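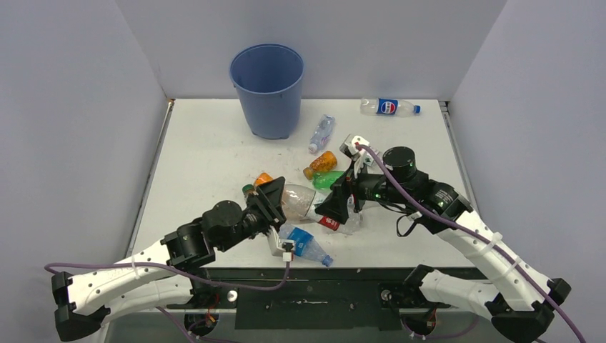 A round bin and a pile of bottles. You don't need much more than this to get going.

How to Set Up a Bottle Recycling Corner at Home (and Keep It Going)

I have been putting off writing this one for ages, mostly because I thought everybody already had a system and ours was nothing special. Then my neighbor Patricio Pastor came by on a Wednesday to borrow a ladder, saw our little corner by the back door, and went home and copied the whole thing before dinner. So I figured it might be worth sharing after all!

We live in Figueroa, where you can bring bottles to the depot yourself or leave them out for the truck. We do a bit of both, depending on how busy the week gets. Your town may run things differently, so before you buy or move anything, look up your local rules. It takes five minutes, and it will save you from sorting everything one way and then having to undo it all (ask me how I know).

What you'll need

One bin for everyday use, small enough to carry with one hand
One bigger container or sturdy bag for the garage or porch
A dish towel you don't care about
A marker and some masking tape
A spot near the sink, if you can manage it

Step 1: Pick the spot

Walk through your kitchen the way you do on a normal evening and notice where the empties pile up. Ours always landed on the counter to the left of the stove, so the bin had to go within a few steps of that. The first time around I put it in the laundry room, which was tidy and lovely, and not a single person in my family walked that far. Put it where the mess already is, even if it isn't the prettiest place in the room.

Step 2: Choose the everyday bin

Go smaller than you think. A big bin sounds practical, but you'll put off emptying it, and by July you will have fruit flies. I like an open top for rinsed bottles since the kids can use it with their hands full, and I like a smooth inside that wipes clean in one go. We used a Stendora bin for years until I backed the car over it, and the cheap one we have now does the job just as well.

Step 3: Rinse, but don't fuss

Pour out whatever is left, add a splash of water, put the cap on, give it two good shakes, and pour it out again. You are not washing dishes here, so save your soap and your hot water. Stand the bottles upside down on the old dish towel for a while if you have the room. Sugary drinks deserve an extra shake, especially if ants visit your kitchen the way they visit mine.

Step 4: Caps and labels

This is the part people write to me about the most. Our depot wants caps screwed back on and labels left alone, and plenty of other places say the same, but some still ask for the caps separately. Check your own list, write the answer on a strip of masking tape, and stick it right on the bin.

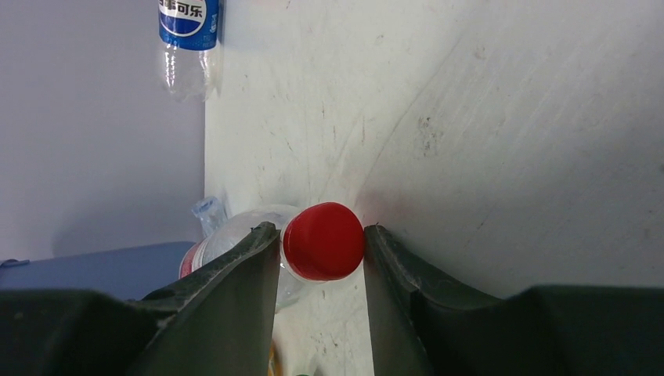
If your town does want the labels off, the wraparound kind usually has a seam you can find with a fingernail. Start at the top corner of the seam and pull slowly. If it tears, a few minutes in warm water will loosen most of the glue, and whatever stays behind can stay behind. I used to scrub every last bit off with baking soda and I would like those evenings back, please.

Step 5: Squash or don't squash

If you pay nothing and get nothing for your bottles, squash away, because you'll fit far more in the bag. Press the air out, then put the cap on so the bottle stays flat. If you collect a deposit, leave them whole! The machines need to read the code on the side, and a crumpled bottle often comes right back out at you. I once stood there feeding the same one in over and over while a very patient line formed behind me.

Step 6: Move them along

Empty the small bin into the big container before it's full. We do ours after supper, and whoever set the table gets out of it. Our garage bag holds 82 of the small bottles if you are careful about it, or a lot fewer if my son has been throwing them in from the doorway.

Step 7: Give it a purpose

You can skip this step, but it's my favorite. We keep a tally on the garage wall, and the kids set a goal of 100 bottles before their first treat. They made it, and had their hearts set on 1,000 by the following day, bless them. Last I looked the tally was at 258. Patricio's household has started one too, and his daughter tells me they plan to pass us by the end of summer.

A few odds and ends

Wipe the bin out once a week with a little vinegar and water, and let it dry before anything goes back in.

Keep glass somewhere else, low down and away from little feet.

Milk jugs get smelly fast, so rinse those twice.

If you're having people over, set a second bin outside near the drinks and drop one empty bottle in it before the guests arrive. They'll see it and follow along, and you'll have much less to pick up off the lawn in the morning.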